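**Washing a school backpack: machine or by hand?**

**farside_mum** wrote:

My son's backpack smells of old banana. The label inside is washed out and I cannot read it anymore. It is a Jorevar, bought in August, polyester outside and some thin dark lining inside. My neighbor puts all her bags in the machine. My mother would never do this. Who is right?

---

**tolvaj36** wrote:

Machine. Cold, gentle program, inside an old pillowcase, zippers open. I do it two times every year and the bags are fine. People make too much drama of it.

---

**Younis_Road** wrote:

I must disagree with tolvaj36. I washed a bag in the machine exactly like this, with the pillowcase, and the coating on the inner side came off in small white pieces. They were in the door seal for weeks. The bag was not cheap, I paid 70 for it.

---

**spela_d** wrote:

I agree more with Younis_Road, but it depends on the bag. First please look at the coating. Turn the fabric so you see the back side, and rub it with your thumb. If it feels sticky or leaves powder, no machine.

By hand I do it so:

1. Empty everything and shake the bag upside down outside.
2. Take the lining by its gathered edge and pull it up out of the bag as far as it goes. Crumbs sit in the bottom corners.
3. Wipe the lining with lukewarm water and a little dish soap. Then again with clean water.
4. For the zipper, use an old toothbrush and go along the teeth, and also under the binding.
5. Hang it upside down with all zippers open, not in the sun.

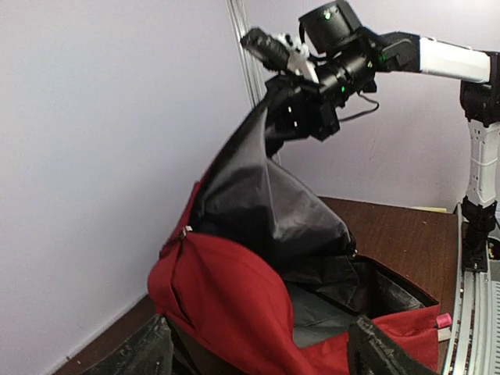
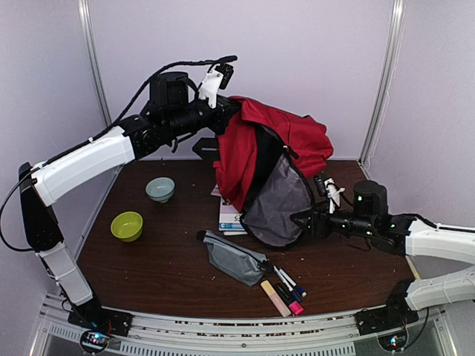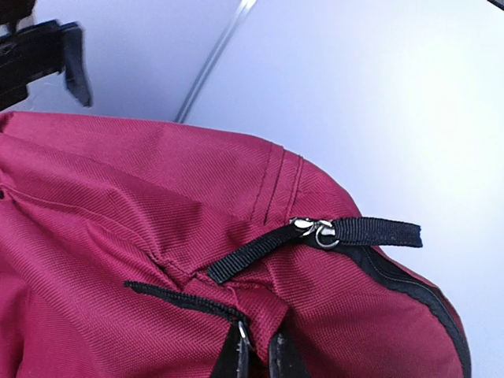 **Špela Dimitrov**
*Bag and textile repairs, Jokach · Moderator, Care & Cleaning · Posts: 2986*

Red fabric needs some attention, I forgot to write it. A strong red can give color in the first washes, so please test with a wet white cloth on a place which you do not see. On twill, wipe along the diagonal lines and do not rub in circles. With a black lining the stains are hard to find, so go by the smell and not by the eye.

---

**tolvaj36** wrote:

With respect, five steps for a banana? Who has the time for this with three children? If a bag cannot survive one gentle wash, I do not want to have it.

---

**spela_d** wrote:

I understand you. But I have been repairing bags for 8 years, and the peeled coating is the one thing I cannot repair. A broken zipper I can change in one afternoon.

---

**Dwynwen Beddoe** wrote:

May I add baking soda? Two spoons in the empty bag, close it, leave it overnight, then vacuum. For banana it took me two nights. Vinegar I would not use, my daughter said her bag smelled like salad.

---

**Younis_Road** wrote:

Vinegar worked well for me, but very diluted. I think it depends also on how long you air the bag after it.

---

**farside_mum** wrote:

12th November, small report. I made the thumb test and there was powder, so I washed by hand. The banana was under the bottom panel, I do not want to describe it. The smell is almost gone. I will try the baking soda tonight. Does anybody know if the padding in the straps can be washed the same way, or does it stay wet too long?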